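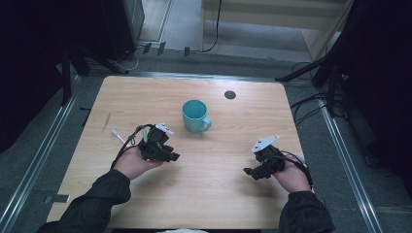 How do you get a white heat mark out of a finished tabletop?
Warm it gently through a dry cotton cloth, then rub along the grain with a little oil if any haze is left. White marks sit in the finish. Dark marks have gone into the wood below and need a different repair.

Filed under: Surfaces and Finishes

2023-06-09 | By the Kowalchuk Home Desk

Clear the area and wipe it with a barely damp cloth. Let it dry overnight. Fold a plain white T-shirt to a double layer and lay it over the mark. Set an iron to its lowest heat with the steam off and the tank empty. Press for 2 seconds, lift, and check. Repeat until the mark fades, letting the surface cool between passes. Stop if the finish feels soft or tacky.

Veneer needs more care than solid wood. The glue under it can let go with heat, and the face is too thin to sand more than once or twice. Keep the iron moving and stay away from edges and cutouts, where lifting starts.

For leftover haze, put a few drops of mineral oil on a soft cloth and rub lightly with the grain. Leave it an hour, then buff dry. Toothpaste and baking soda are abrasive and will leave a dull patch on a satin finish.

Fine scratches that do not catch a fingernail can be filled with clear paste wax. Apply a thin coat, wait until it clouds, and buff. Deeper ones take a wax stick one shade lighter than the wood.

Lacquer and shellac respond best to heat. Polyurethane often does not respond at all. Test under the top first: a drop of denatured alcohol softens shellac within a minute and leaves polyurethane unchanged. Our own tops were last waxed in March.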